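Revised 24 May 2022

# Coiling and Storing Rope and Other Small Items

This page is issued to members of the Bestine activity room who prepare items for the shared storage drawers. It covers rope, cord, short chains, and feathered shuttlecocks. Larger equipment is covered in the Maderis storage guide.

## Before you begin

Clear a table and lay a cloth over it. A cloth with a printed grid is preferred, as the lines help in judging the length of a coil. Measure the rope and write the length on a tag. Ropes longer than 400 inches go on the wall hooks and are not coiled flat.

## Coiling the rope

1. Lay the rope out and remove any knots or twists.
2. Hold one end in your left hand and form a loop 10 to 14 inches long.
3. Continue with loops of the same size, laying each one beside the last. Roll the rope slightly between thumb and finger at each turn so that it lies flat.
4. Stop while a short tail remains. Place the coil on the cloth and press it gently into a long oval.
5. Wrap the tail around the middle of the coil twice, pass the end through the top opening, and pull until snug.

An oval coil fits the drawers better than a round one. A patterned rope, such as one in brown, beige, and black, should be checked slowly along its full length - worn strands are harder to find among mixed colors.
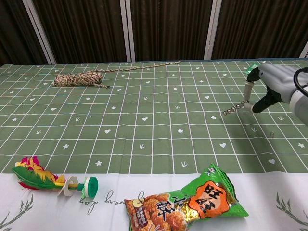 Natnael Gudeta asks that the tail be left free until the coil has been measured against the drawer, as a coil tied too early often has to be undone and started again. Members using the narrow Pidari drawers should follow this advice.

## Chains and shuttlecocks

Ball chains should be laid straight and placed in a flat envelope, one to each envelope. Do not store them with rope, where the beads can catch in the strands.

A jianzi is stored with its feathers pointing up and nothing resting on them. Smooth bent feathers from base to tip with dry fingers. Paperclips and other loose metal pieces go in the lidded tin.

## Labeling

Write the item, the length where one applies, and the drawer number on each tag. Rope belongs in drawer 106. Completed tags are copied into the Wolde register before the drawer is closed.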